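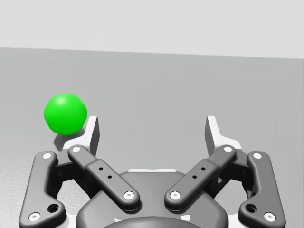
BROLLOW, Thursday, January 24, 2019 - Bowls players in Brollow will have a resurfaced indoor green by June, after the town council agreed a lease extension with the club that runs the Friesen Street hall.

The extension adds 10 years to the present lease and removes a break clause that had prevented the club from borrowing against the building. Work on the playing surface had been put off twice while the clause remained in force.

The contract has gone to Nedia, a flooring firm based in Sturkia, which will lift the existing carpet and underlay, grind the concrete slab level and lay a new woven carpet over needled felt. The hall has 5 rinks. All of them will be replaced in one operation, as joining new carpet to old leaves a seam that affects the line of a slow bowl.

A survey of the slab carried out last autumn found two areas where the concrete had settled, both towards the car park end. The dip is not visible to someone standing on the green, but it is enough to pull a bowl off its line in the last few metres of travel. Members have long known the end rink as a difficult one and visiting sides have complained about it in league matches.

"The carpet is worn, but the slab is the real fault," said Aaliyah Penner, the club secretary. "If we had laid new carpet on the old floor we would have had the same complaints by the following winter."

The low areas will be filled with a levelling compound, which must cure fully before the felt goes down. Moisture readings will be taken at fixed points across the slab and the contractor will not proceed until they fall within the limit set in the specification. The club has allowed extra time for this in the programme, given that the hall is unheated outside playing hours.

The ditches and banks will also be rebuilt. The present banks are faced with a foam that has hardened with age, and bowls striking them tend to rebound on to the green. Lighting is not included in the contract and will be considered separately.

The council has agreed a grant of £4,000 towards the work on the slab, which remains its property. The rest will come from the club's reserves and a loan to be repaid from rink fees. The club has 400 members, and subscriptions will be held at their present level until the end of the next indoor season.

Play will continue as normal until the winter league finishes. The hall will then close to all users, including the short mat section and the Tuesday beginners' group, who have been offered space at the leisure centre. Lockers must be emptied before the closing date, which will be posted on the club noticeboard.

The outdoor green is not affected and will open at its usual time.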